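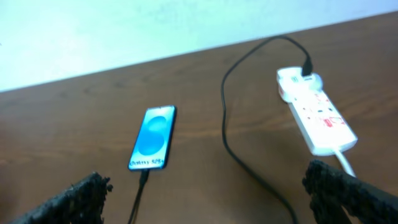
Phone on a wooden tabletop with the screen on.

Bratidau Bus Wait Log

A table of waiting times at city bus stops in Bratidau, written down by riders on their own phones. Each row is one wait by one person at one stop. There are around 3,000 rows covering 48 stops on the Andier and Desta lines.

Maintainer: Ebony Pomare

What is in the folder

waits.csv - the main table
stops.csv - stop codes, names and which line they are on
notes.txt - free comments from riders, lightly edited
changes.txt - list of fixes since the first release

Columns in waits.csv

stop_code: matches stops.csv
line: A for Andier, D for Desta
day_type: weekday, saturday or holiday. Sundays are coded as holiday, as on the printed timetable.
arrived: time the rider got to the stop, 24-hour clock
boarded: time the rider got on. Blank if they gave up and left.
shelter: y, n or blank
rider: a random code, new for each month

Times are to the minute. Waits that run past midnight keep the date of arrival, so boarded can be smaller than arrived. Add a day before subtracting or you will get negative waits.

How it was collected

Riders filled in a short form while they stood at the stop. They were asked to enter the first time on arrival and the second after sitting down on the bus. Some filled in both later from memory. Those rows tend to end in 0 or 5 and we left them in.

No location data was saved. The stop was picked from a list, and a few people picked the stop across the street. We fixed these where the comment made it clear and left the rest alone.

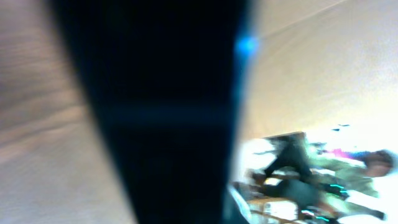 Known problems

- The Pirzada Road stop was moved one block in June. Both places share the same stop code.
- Early morning is thin. Most riders who took part start work at nine or later.
- Blank boarded times mean two things in the oldest rows: gave up, or forgot to finish the form. We can't tell them apart.
- Waits longer than 80 minutes were checked by hand and 3 were removed as typing errors.
- The shelter column is not reliable on the Desta line - people did not agree on whether an awning counts.

Suggested uses

Comparing stops on the same line, or weekday waits with Saturday waits. The riders chose themselves, so please don't use this to state an average wait for the whole city.

License

Free to use and share with credit to the Bratidau Bus Wait Log. Send corrections to the maintainer with the stop code and the arrival time of the row.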